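Novembro na cozinha simulada

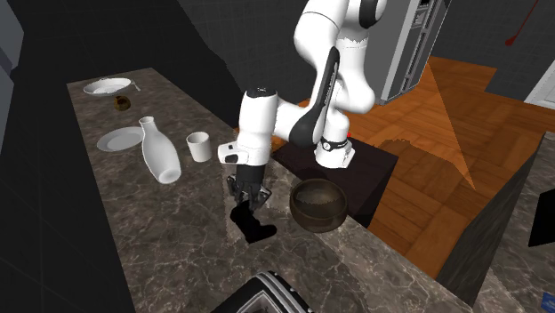 O braço sobre a bancada de mármore, com a garra ainda vazia.

Passei quase todo o mês de novembro gravando demonstrações em simulação. Escrevo para deixar registrado como ficou o procedimento, porque duas pessoas me perguntaram por e-mail e porque eu mesma vou esquecer os detalhes até fevereiro.

O projeto se chama Udby. A ideia é treinar uma política que arrume louça numa bancada a partir de exemplos feitos por gente, com instrução em texto: "ponha a tigela no prato", "leve a caneca para a ponta da bancada", coisas desse tamanho. Cada exemplo é um episódio gravado do começo ao fim, com as imagens das câmeras virtuais, as posições das juntas, a abertura da garra e a frase da instrução. Eu controlo o braço com um joystick de seis eixos e um botão para a garra. Ando devagar com ele, mais devagar do que gostaria.

No fim do mês eu tinha 1.987 episódios na pasta. Depois da revisão a conta muda, e explico mais adiante.

A montagem da cena

A cozinha é sempre a mesma. O que muda são os objetos em cima da bancada, que o script sorteia antes de cada episódio: pratos, tigela, garrafa, copo, caneca, talher. O sorteio escolhe a posição e a orientação, e às vezes o objeto nasce deitado. No começo eu descartava as cenas com garrafa deitada, por achar que era defeito. A Zuleica Dantas, que escreveu a maior parte do gerador, me pediu para parar com isso. Numa cozinha de verdade as coisas também ficam tombadas, e se o modelo só vê garrafa em pé, na primeira que encontrar deitada ele desce a garra no lugar errado. Desde então só descarto a cena quando dois objetos nascem um dentro do outro e a física dispara tudo para longe.

Objeto encostado em cima de outro eu mantenho. Na cena do alto desta página a garrafa pega um pedaço do prato. Para tirar esse prato dali seria preciso mexer na garrafa antes, e esse tipo de ordem é justamente o que quero que apareça nos dados.

As instruções

As instruções me deram mais trabalho que o braço. O primeiro lote tinha 46 frases fixas, todas com a mesma estrutura. Treinamos um modelo pequeno com elas e ele ignorava metade da frase: bastava ler "tigela" e ia para a tigela, qualquer que fosse o verbo. Reescrevi à mão até chegar a 69 frases, com variações de ordem e de vocabulário. Algumas dizem "a tigela marrom", outras "a tigela perto do fundo". Quando há dois pratos na bancada, como na imagem, a frase precisa dizer qual, e aí o gerador tem de saber onde cada um está. Isso deu uma semana de correções - o script chamava de "prato da frente" o que estava mais perto da base do robô, e eu, olhando pela câmera, entendia o contrário. Fixamos a câmera principal como referência e os episódios antigos com essa frase foram para o lixo.

A gravação

Uma sessão minha dura entre quarenta minutos e uma hora. Passando disso, começo a errar a altura da garra e a fazer correções pequenas no final da descida, e essas correções entram no treino. Alguma correção é útil, porque o modelo aprende a se recuperar. Tremor de operadora cansada não serve para nada.

Cada tarefa é repetida 3 vezes com a mesma disposição de objetos, variando o caminho do braço. Na primeira vou pelo caminho mais curto. Na segunda contorno por um lado. Na terceira começo numa pose mais afastada. Entre um episódio e outro o braço volta para uma pose inicial acima da bancada, com a garra aberta, e a gravação só começa quando eu aperto o botão.

Uma coisa que uso muito sem ter planejado: a sombra da garra no mármore. Pela câmera principal é difícil julgar profundidade, e a sombra ajuda a saber se estou alta ou baixa. Perguntei à Zuleica se o modelo não ia ficar dependente disso. Ela acha que sim, um pouco, e acrescentou variação de iluminação ao gerador. Em parte dos episódios a sombra agora cai em outra direção, ou quase some. Fiquei mais lenta nesses.

A revisão

Revejo tudo em velocidade dobrada, no dia seguinte, nunca no mesmo dia. Marco três coisas: se a tarefa foi cumprida, se houve colisão com algum objeto que não era o alvo e se a frase bate com o que eu fiz. A última categoria é a que mais me envergonha. Em vários episódios eu peguei o copo quando a instrução pedia a caneca. Esses dá para salvar trocando a frase, e é o que faço, com uma marca no arquivo para saber que a instrução foi escrita depois.

Os que têm colisão ficam numa pasta separada. O pessoal da Flostent, que vai usar os mesmos dados, quer os fracassos também, para treinar um detector. Por mim, tudo bem, desde que não se misturem com o resto.

O que falta

Falta a segunda cozinha, que se chama Dendholm nos nossos arquivos e tem a bancada mais estreita. Falta também um segundo operador. Por enquanto todos os episódios são meus, e o modelo está aprendendo o meu jeito de chegar perto das coisas, que é sempre um pouco pela direita. Um colega na Holanda se ofereceu para gravar à distância. Fizemos um teste às sete da manhã daqui e o atraso da conexão atrapalhou na hora de fechar a garra. Vamos tentar com o simulador rodando na máquina dele e só os arquivos viajando.

Quem quiser o formato dos arquivos pode me escrever. A documentação existe, mas está pela metade, e a parte sobre as câmeras ainda descreve a versão antiga.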